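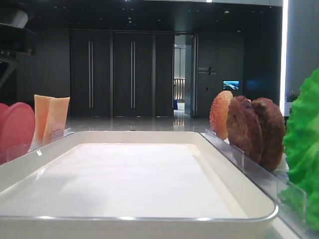
Final layout: cheese and tomato on the left, bun, patties and lettuce on the right.

Home | Courses | Student Work | Gallery | Contact

Filed under: Student Work, Design for Small Spaces, Term Projects

Print this page | E-mail to a friend

Everything Standing Up: Laying Out a Burger Tray
Project report by Ourania Deligiannis
Project partner: Đạt Thái
Drerulmont College, Design for Small Spaces

How we ended up with burgers

Our assignment was to pick one small job that people do with their hands and make the space for it work better. Most of the class went for desks. Đạt wanted to do a shoe rack by a front door, and I wanted to do a sewing box, and we went back and forth for most of a class period before we both got hungry and walked over to Clavero, the snack counter downstairs from the studio. It was lunchtime and the person making burgers was reaching over one tub to get to another tub, lifting the edge of a cheese slice with a fingernail, putting it back, trying again. Đạt looked at me and I looked at him and that was our project!

We wrote it up that afternoon as one sentence: "Lay out the parts of a burger on a single tray so that one person can build it without digging for anything." Our teacher crossed out "without digging" and wrote "what does digging mean?" in the margin, which annoyed me a lot at the time. (It was a fair question. See the part on timing.)

What we started with

Version one was flat. We took a big white tray and laid every ingredient down on it, spread out, like a diagram in a cookbook. It looked great. I took it to our first critique feeling very pleased with myself, and then someone in the group asked where the burger was supposed to go. We had used up the whole tray! There was no place to build. You had to hold the bottom bun in one hand and collect everything else with the other, and then you couldn't put anything straight because you only had the one hand free.

We also found out that cheese lying flat on a smooth tray is miserable to pick up. It sticks down, you scrape at it, and by the time it comes up the corner is gone. The tomato was nearly as bad, because it slid away when you pushed at the edge.

Next we tried piles. Piles solved the space problem and made a new one, because now whatever you wanted was under something else. Đạt kept saying we had built Clavero again, only shorter.

Standing things up

The idea for the holders came from my aunt's kitchen, where she keeps her baking sheets in a file sorter from an office supply store. They stand on edge and you pull out the one you want. I figured a burger is mostly flat things too. A slice, a disc, a leaf. Why couldn't they all stand on edge?

Our first holder was a toast rack, and it worked better than it had any right to, except that the gaps were all the same width. Patties are thick and cheese is thin. The patty got wedged in and the cheese flopped over into the next slot. We needed dividers set for each thing.

We went with clear acrylic. Part of that was the price, as the scrap bin at Plunham Plastics is very kind to students, but mostly it was so you could see what you were reaching for. I had made a cardboard one before that and it was like picking from a filing cabinet in the dark. With clear walls you can find the cheese from pretty much any side. The whole budget for the class was 400 dollars for each team and we came in way under it, even after I cracked a panel by drilling too close to the corner and we had to go back for another.

Things I would tell anybody making one:

Sand the edges before you glue. I did it in the other order and got grit in the joints.
Peel the paper backing last. Đạt peeled ours first because he was excited, and you can guess what happened to it in my backpack.
Cut the dividers lower than you think. A tall wall hides your fingers and you end up pinching the wall along with the slice.

Who goes on which side

This took longer than all the cutting. We had a holder for each side of the tray and no clue what should go in them. We named the layouts after streets near campus so that we would stop calling them "the new one" and "the other new one," and the one we ended up using is Russo, version 2.

In Russo, the left side has the tomato and the cheese. The right side has the bun, then the patties, then the lettuce at the far end. The middle of the tray is for building.

I wanted everything to go in burger order from left to right, bun first, then patty, then cheese and so on, because it seemed so logical. Đạt thought people would want the thick pieces near their stronger hand and the thin fussy ones near the other, so that one hand could hold the stack steady while the other did the careful part. We argued about it (nicely) and in the end we just built both and let other people settle it.

Lettuce was its own headache. It's ruffled and springy and it doesn't care about your dividers. Anything we put behind the lettuce disappeared, and when we put the lettuce in the middle of the row it leaned all over its neighbors. On the end it can stick up and be as wild as it wants. It also turned into a kind of flag for the right side. People glanced at the green and knew which way round the tray was supposed to be, and that was pure luck on our part.

The cheese leans. I'll admit that up front because our teacher pointed it out and I got defensive. Thin slices don't stand like soldiers, they tip against each other, and the slot would have to be super tight to stop them. We tried a tighter slot and it tore the top edges worse than before. A little lean is fine. I would even say it helps, because the slice in back pokes up enough to grab.

Timing it

We asked 20 people from our year to build a burger with my layout and then with Russo, and half of them did it the other way around so that practice wouldn't count in favor of one. We told them the order we wanted and said go. Đạt ran the stopwatch and I wrote down every time somebody "dug," which by then we had defined as touching a piece, letting go of it, and touching it again. (Thank you, margin note.)

My layout, the logical one, was slower. Not by a mile, but it was slower for most people, and the digging was worse too. The reason seemed pretty plain from watching. With everything in burger order, you end up crossing your own arm halfway through, and then your sleeve is over the thing you need next. I wore a big sweater the day I tried it and I knocked the bun out of its slot with my cuff.

The slowest build of the whole project was 67 seconds, and I'm sorry to report that it was mine. I had dropped the tomato and then tried to act like I hadn't.

A few comments from people who tried it:

"I like that I can see it all before I start."
"The tomato wants to roll."
"Could there be a place for the sauce?"
"I'm left-handed. Can I turn it around?"

The left-handed one stopped us cold, because we hadn't thought about it at all! Since the holders aren't glued down we swapped them and let her go again. She was happier with that, but she was only one person, so I don't want to claim too much from it.

The tray itself

We looked at wooden boards and a metal baking sheet before going back to the white tray. I like the raised rim. If something slides it stops there, and it isn't on the floor. The white also makes every color easy to read, the red and the orange and the brown, and it shows up crumbs, so you know when to wipe. Rounded corners are easier to clean than square ones, which I know because I was the one who cleaned it.

It's big, though. Bigger than the space behind the counter at Clavero, and we should have measured that before we picked it. A narrower tray with the holders pulled in closer would be the first thing to try.

What's left to do

The tomato slot needs a flatter bottom or a small lip. Round slices roll, that's just what they do, and the patties only behave because they're thick and heavy on their edges.

Sauce. We don't have an answer for sauce. Đạt drew a squeeze bottle holder that clips onto the rim and I think it would tip the tray, and he thinks it wouldn't, and we ran out of term in June before building it.

I'd also like a set of holders that come apart for washing. Ours have glued corners, and a glued corner collects stuff no matter how much you scrub it with a toothbrush.

Who did what: I cut and glued the holders, kept the notes and wrote this report. Đạt did the layout drawings, ran the timing and carried the tray across campus in the wind. The holders are on the shelf by the studio sink if next year's class wants to borrow them. Please wash them by hand.

Print this page | E-mail to a friend

Back to Student Work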